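Open day at Werkthorpe, 18th July

I'd been told the packing room was the highlight, so I skipped the welcome talk and went straight there. Parking was $4 and the colour-coded map was useless. Ingrid Ruiz-Ortega, who led our group, reckoned they sort 2,119 sachets on a good day. I'd have liked to see a tally sheet.

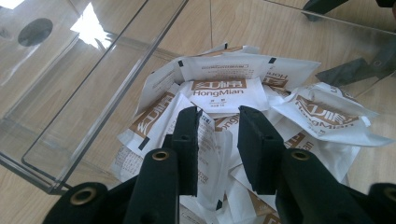

HongMian sachets heaped on a pale wooden surface, Werkthorpe.

Some of the packets were crumpled or folded, and they lay every which way, printed backs up beside logo fronts. Ingrid called it "pre-sorted". I asked pre-sorted by what and got a laugh. The small print on the back is tiny, so good luck to anyone checking it at speed.

The tea was decent. Azlan Liew wants to go again in February, when the Delacroix line opens. I'll wait for his report.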